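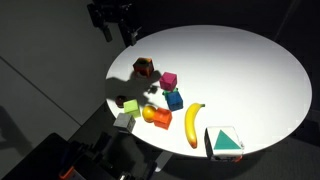
Blocks, fruit and the triangle box, with the arm's shadow over the left side.

This site uses cookies to remember your settings. Accept | Manage

Shadow keeps getting segmented as an object

shelfbound
Running the Clidine planner with Givano for perception. Givano finds the dark maroon cube fine until the arm leans over the table, then reports a large flat thing with elbows. Clidine politely refuses to go through it.

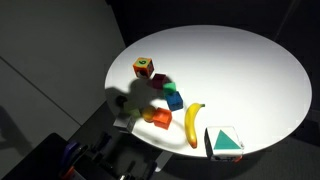
I've raised the confidence cutoff to 50, which got rid of the gray cube and kept the shadow. Any ideas short of working in the dark?

Print | E-mail

tinplate_4
Mask the arm. You know the joint angles and, I hope, where your lamp is, so project the silhouette and drop it before clustering. Took me 17 lines and one bad Sunday. 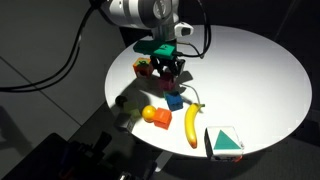 moss_and_wire says projecting is overkill and a depth check does the same job - a shadow has no height, so throw out any cluster under 7 mm.

shelfbound
Depth check is in. Clidine now plans straight over the phantom.

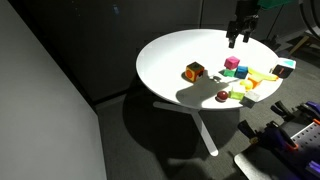 Gripper open above the cluster.

bouzidfan
have you tried restarting it

Sign up for the Prinumville newsletter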